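Gukico: the cups and mugs gallery

Welcome to the cups page! If you have come over from the teapots or the spoons, you will know how this works already, and if you are new, hello, put the kettle on and settle in. Gukico is my online home for ordinary tableware, the things that get used every day and hardly ever get talked about. I have been collecting drinking cups for longer than I care to work out, and the pleasure of it has never worn off. A good cup tells you a lot about the people who made it, what they thought a hand was like, how much they expected someone to drink in one go, whether they worried about it tipping over.

The whole archive has gone past 3,000 entries now, over 600 of them cups, and I am slowly working through the lot. I try to put up a fresh batch every month or so. This lot went up in March, and it has a bit of everything: some enamel, some stoneware, a bit of glass and (my favourite subject, as regulars will know) plastic.

A word on the way I sort things. I go by shape first, then by handle, then by what the cup is made of. Makers come last, as so many cups have no mark at all and I would far rather leave that line blank than guess. Where I do know the name of the pottery or the shop, it is in the notes.

The enamel shelf

I grew up drinking squash out of enamel and I still think it makes everything taste of summer. The Flornness mugs are the ones most people write to me about. They have that lovely rolled rim, just thick enough to feel soft on the lip, and a strap handle you can get three fingers through. Chips are part of the life of an enamel mug and I never mark one down for them. A cream one with a worn blue rim came to me from a jumble sale in a box of baking tins, and I nearly walked past it!

Stoneware and the Chareonsuk cups

These are the heavy ones. Chareonsuk made them for cafés, and you can feel it straight away in the foot, which is wide and flat and left unglazed so it grips a wet tray. The glaze is a speckly oatmeal that goes almost green where it gathers at the base of the handle. I have 2 of the small size and would love to find more. If you have one sitting at the back of a cupboard, do have a look underneath and write in, as I am trying to work out whether the stamp changed over the years.

Glass

Only a short section this time. Glass is a swine to store and I am still unpacking it from the last move. The pressed tumblers from the Memgate canteen have arrived safely, though, and I am so happy with them. They stack beautifully, with a little ring near the top that stops them jamming together.

Plastic

Right, my favourites. People can be sniffy about plastic cups, and I wish they would pick one up and turn it over. The moulding can be wonderfully neat. I look for the taper first (does it stack? does it sit well in the hand?) and then the handle, as plastic lets you do things with a handle that clay would never put up with. Loops, ears, ledges, tabs, I have seen all sorts and I want to see more.

The small ones are especially good. They turn up in picnic sets, in bathroom cabinets, at the bottom of toy boxes, and each one seems to have a slightly different idea of what a handle should be.
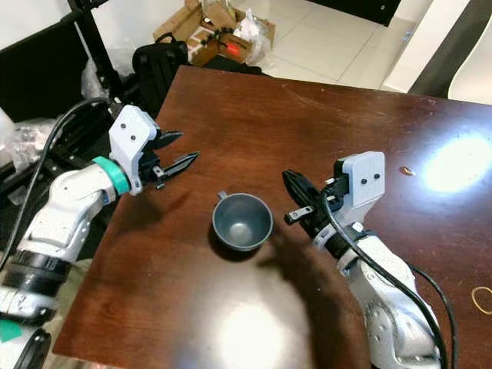
Small dark grey plastic cup, round and slightly tapered, with a short tab-like handle at the rim. The inside is a lighter grey.

I love a tab handle. There is so little to it, and it gives a plain round cup a front and a back all at once.

More plastic is on its way, including a run of beakers in the most glorious mustard yellow. After that it will be lids, which have somehow grown into a section of their own.

Next gallery: Saucers without cups
Back to the Gukico front page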